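Category: Community Grants / Progress Reports

We use cookies to remember your language and to count visits. OK / Manage settings

Triltus House, Fultville: where we are with the Fresh Rooms grant

Hello again from Fultville! It's February, the radiators are finally behaving, and I promised the Pallden Fund a proper update on the bedrooms and linen at Triltus House, so I've made a big pot of coffee and I'm going through my notebook page by page.

The short version is that the money is mostly doing what we said it would. You gave us enough to set up 10 guest bedrooms for families who need a place to stay while a relative is in the hospital, and all 10 now have a bed, a headboard, a lamp and sheets. The longer version has more laundry in it than I ever expected to put in a report.

Bedrooms

The beds came in two deliveries (the second one at seven in the morning, thank you very much) and we had them set up the same week. I went back and forth on the headboards for ages. I wanted gray upholstered ones because families sit up in bed a lot, reading or on the phone, and a hard board is miserable to lean on. They cost a bit more than the plain kind, and I'd still pick them again.

For sheets we settled on a pale olive green. White shows everything, and the dark ones we tried in the fall made the rooms feel like caves! The walls are still plain white, and they do pick up marks. I have a touch-up list going, with little scuffs on it and one small red arrow that somebody drew. Paint is in the budget for spring and I'd like to do all the rooms in one go so the whites match.

One bed is working as our sorting table for now. A carton printed for medical protective masks has its spot up against the wall, and the blue things get laid out across the bed from it for folding.

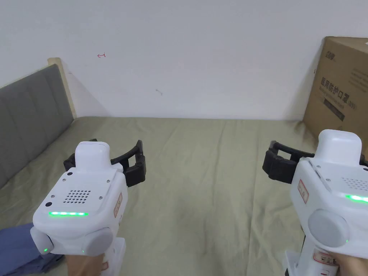 Linen and folding

So, the folding. In my last report I admitted that our linen closet was a disaster, and I'm happy to say it's much better. We bought 200 pieces of linen from Subramaniam Textiles, counting sheets, pillowcases and towels, and every piece has been washed once and put away by size. It took most of two weekends and a lot of radio.

We've also settled on one way of doing it, so that the stacks come out the same no matter who is on shift. You take a piece by its two top corners, pull the top edge straight, and let the rest hang for a second before you lay it down. Then smooth from the middle out, sleeves or flaps tucked under, in half, and in half again. I know, I know, everybody thinks they already fold like that. Go look in your closet!

The dark blue items are the fussy ones. They crease if you so much as look at them, and any bunching at the bottom turns into a lump once it's in the stack, so those get held up and checked before they go down on the bed.

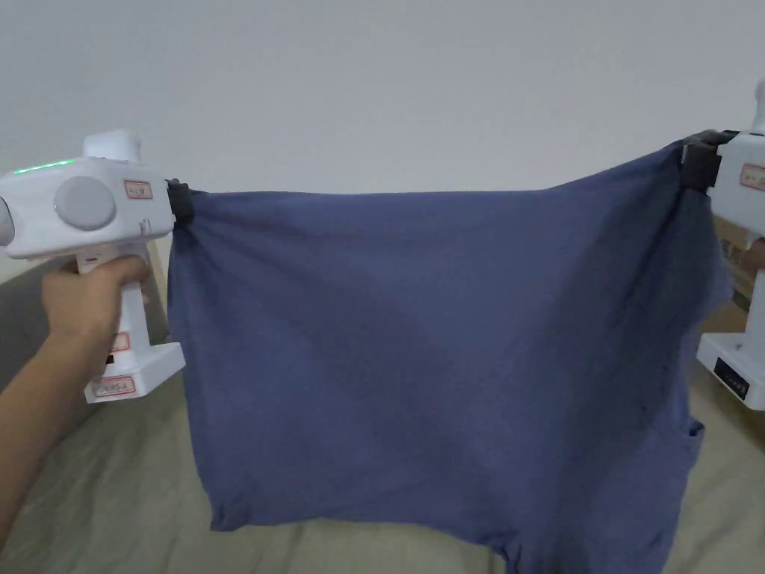
Dark blue cloth held up by its top corners, creases and all.

Money

We have $1,388 left in the linen and furnishings line. I'd like to spend it on mattress protectors and a second set of pillowcases, and if there's anything over after that, on hooks for the backs of the doors (every single family has asked where to hang a coat). None of this changes the total, but it does move a little from "furniture" to "linen," so please tell me if you need a form for that. I looked for one on your site and gave up.

What's late

Curtains. The first batch was too short and went back, and the shop hasn't given me a new date yet. We have plain blinds up in the meantime and they do the job, they just aren't pretty. The shelf labels are late too, and that one is all me.

Coming up

Painting in the spring, then a deep clean, and then I'd love for someone from Pallden to come by and see the rooms made up. Afternoons are best, any time after 2, when the morning laundry is done and I can find a clean mug for you.

Contact us | © Triltus House, Fultville | Back to top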